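Folding robot open day: your questions answered

Hello! I'm Parviz Jalali and I look after the open days at our workshop in Tornley. We get the same handful of questions in the inbox every time one is coming up, so I've put my answers in one place. If yours isn't covered, write to me and I'll add it.

What will I see when I come?

Mostly laundry, I'm afraid! The main table has a pair of robot arms facing each other, and the job is handling clothes laid out on the cloth between them.

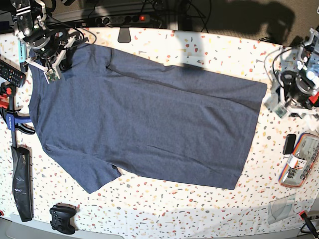
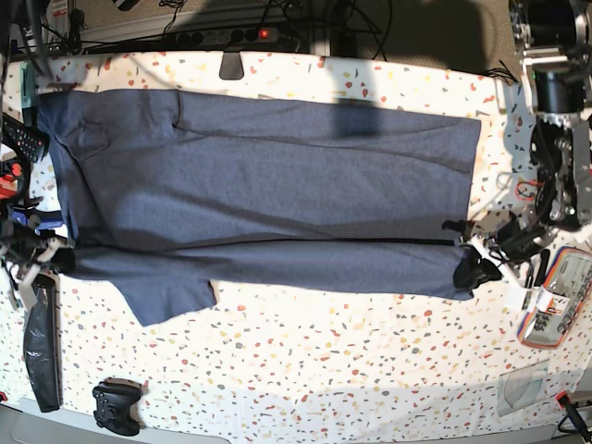
Each session starts with a short talk from me (I do try to keep it short), then we run the arms for a good while and you can wander up and ask things as we go. Davoud Mirzaei does most of the driving and he's very happy to be interrupted, so please don't stand at the back being polite.

Why clothes? Isn't that a bit easy?

Oh, I wish! A box stays the same shape when you pick it up. A T-shirt doesn't, and it never lands the same way twice. Sleeves are the worst of it, they tuck themselves under and then the arms have to find an edge that's hidden. I came into this from packing machinery and thought I'd have it sorted by the spring. That was a few springs ago.

Will it go wrong while I'm there?

Very likely, yes. We don't hide it and we don't swap in a video. If a fold comes out badly we lay the thing flat and go again, and I think people learn more from those goes anyway.

Can I bring something of my own for it to try?

Please do! Plain tops and tea towels are best. No buttons, zips or big hoods, and nothing you'd be upset to see stretched. Very shiny fabric tends to slip, so leave the football shirt at home. Give it to Davoud when you arrive and he'll fit it in if there's time.

Can my children come?

Yes, from age 6 up, with a grown-up. There's a line on the floor by the table and everybody stays behind it when the arms are switched on, me included. It isn't a loud demonstration, but people do get chatty.

How long does it last, and what does it cost?

Allow 70 minutes. It's free, but you do need to book, as the room only holds 94 and we had to turn people away in November (sorry again to the family who'd come all the way from Derwood). There are 3 sessions on the day and they're all the same, so just pick whichever suits.

Can I take photos?

Of course, and film too if you like. Just ask before you get other visitors' faces in.

Where do I park?

Use the Fallahi building car park and come in by the side door. The front one sticks. If you need step-free access, tell me when you book and I'll meet you at the lift.

Can I buy one?

No, sorry, we don't sell them. I get asked this more than anything else, usually by people with teenagers.

Page last updated 2024-03-11. Bookings and questions go to the open day desk at the Tornley workshop, marked for Parviz.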